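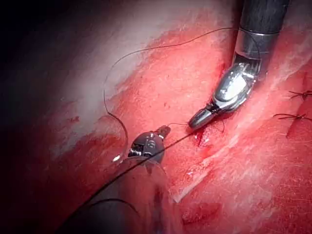 I have a small grievance against the word "stitch." We use it for hems and for the pain you get from running, so we expect the surgical kind to be modest. Then you see a curved needle with a long thread hanging off it and remember that most of us can't sew on a button without making a knot the size of a pea.

My aunt, Wenche Grønli, taught me to sew with one rule: keep the thread short. Long thread loops, and loops catch on whatever is closest. I have ignored her for most of my life, and I own 2 coats that prove it.

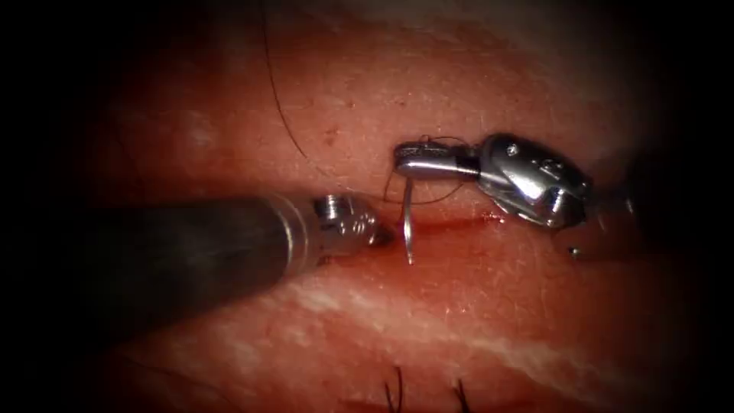 So I'm on the side of the slow people. Everybody admires the cut, and hospital dramas give it the music. Closing up gets a line of dialogue on the way to the parking lot. I think they have it backward. A cut is short work. Putting two edges back together, with a needle that only wants to travel in a curve, is the part I'd want somebody to be fussy about.

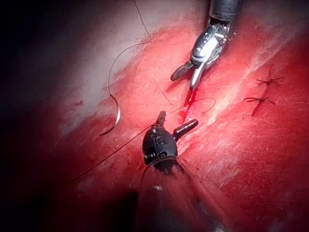 *Needle at left, with its thread in a wide loop. Aunt Wenche would have used less.*

Ronja Sandberg, my editor, thinks I should take a sewing class before writing any more on this. I've signed up for 4 evenings in April and bought my own thimble.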